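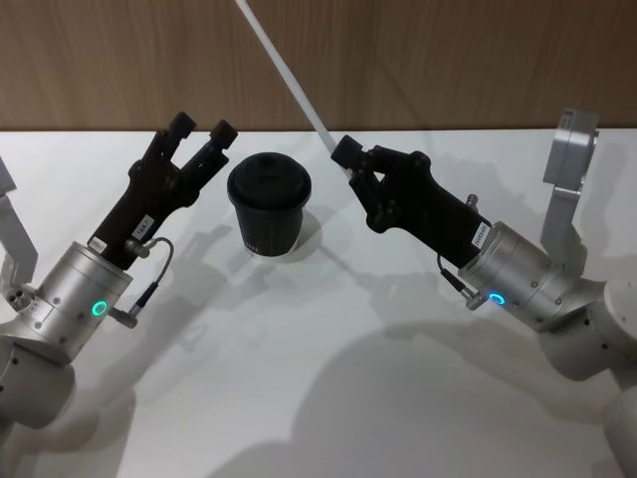
Packaging and Materials, Unit 4
Hot drinks to go: the cup, the lid and what happens to them after
Handout for September 9, 2019

Please read this before the practical session and bring it with you. The reading from Unit 3 (paper grades) is still needed for question 2 at the end.

4.1 Why paper alone does not hold a drink

Paper is made of fibers with small spaces between them. Water goes into these spaces and the fibers swell, so the wall becomes soft. A paper cup for hot drinks therefore has a thin layer of plastic on the inside, most often polyethylene. The layer also makes it possible to close the side seam with heat, without glue.

The weight of paper is given in grams per square meter. In our course we work with one side wall board of 300 grams and one of 314 grams. The difference looks small on paper, but you will feel it when you press the wall with your thumb. Write down what you feel before you look at the table in the workbook.

4.2 Parts of the cup

Side wall: a flat piece in the shape of a fan, rolled and closed along one seam.
Bottom: a round piece, set a little higher than the lower edge of the wall. The cup stands on the wall and the bottom does not touch the table.
Rim: the top edge of the wall, rolled to the outside. It gives stiffness and it gives the lid something to hold.

Students often forget the rim when they make a drawing. Please draw it in section, at a larger scale than the rest.

4.3 The lid

A lid has to do several things which do not go well together. It must go on easily, also when the person is in a hurry, and it must not come off when the cup is lifted. It must let the drink out and let air in. If there is no second small hole for air, the drink comes in jumps.

Many lids are made by thermoforming: a plastic sheet is warmed and pulled by vacuum over a mold. The inner groove of the lid is a little smaller than the rim of the cup, so it snaps over it. When the groove is too wide the lid leaks, most often at the side seam, where the rim is thicker and not quite round.

For the exercise we compare two lid drawings, Didum (flat, with a tear-back opening) and Fuvunen (raised, with a fixed opening). Both are for the same rim. Note that the raised lid leaves room for foam — the flat one does not.

4.4 Heat

The heat of the drink goes through the wall to the hand, and from the surface of the drink into the air. Without a lid, the second way is very important, because evaporation takes much heat with it. A double wall mostly protects the hand. Do not mix up these two questions in your answer, as many did in the May test.

4.5 After use

The plastic layer must be separated from the fibers before the paper can be used again. This is possible, but not every paper mill has the equipment. Lids are sorted separately, and black plastic can be difficult because some optical sorting machines do not recognize it.

Questions to prepare

1. Draw the rim and the lid groove in section. Mark where you expect a leak.
2. Which board from Unit 3 would you take for a double wall cup, and why?
3. The Flerkiseo canteen exercise uses 2810 cups in one term. Calculate the weight of side wall board for both grades. The area of one wall is in the workbook.
4. Explain in 6 sentences or fewer why the bottom is set higher than the edge.

Hand in on paper in the Roussel room, in the tray next to the door.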